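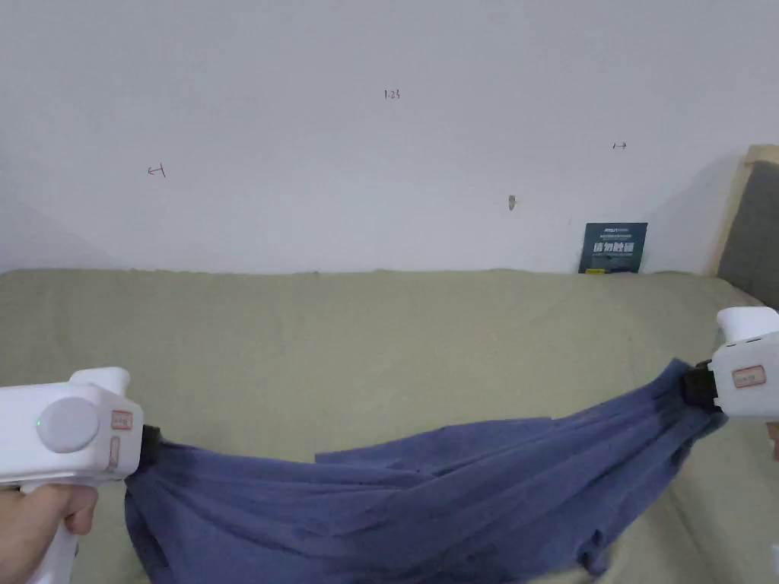

Jinero Household Services, Recruitment Office

Call for Participants: Laundry Folding and Bedroom Tidying Study

Jinero Household Services invites adult residents of Nestthorpe and Villanueva to take part in a study of how people fold and put away clothing at home. The study concerns everyday garments such as T-shirts, trousers and sweaters, and the places where people usually fold them: the bed, the sofa or a table.

Participants will attend 2 sessions at our furnished apartment in Nestthorpe. In the first session, each participant will fold a mixed load of clean laundry in his or her usual manner. In the second, the same load will be folded according to written instructions supplied by this office. Participants will also be asked to straighten the bed cover and to sort the finished items into stacks.

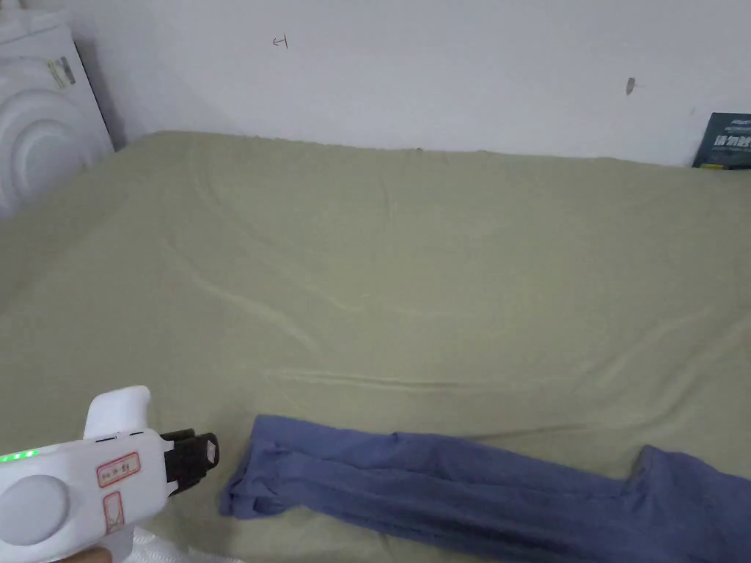 Trousers are to be folded along the leg and laid flat, with the waistband facing the participant. Shirts may be shaken out first. Items that slip or come unfolded should be folded again before being added to a stack. Speed is not assessed, and no allowance will be deducted for an untidy result.

Applicants must:
- be 18 years of age or older
- be able to stand for one hour, with breaks
- be comfortable reading instructions in English
- have no known allergy to laundry detergent

Prior experience in housekeeping or hotel work is welcome but is not required. Current employees of Jinero and members of their households are not eligible.

Participants will receive an allowance of $185 upon completion of both sessions. Those traveling from Villanueva will receive $239, which includes travel costs. Payment is made by check.

Applications must reach the Recruitment Office by 8/15/19. Please state your town of residence and the hours at which you are available. Forms may be collected at the front desk, and completed forms may be returned there or by mail.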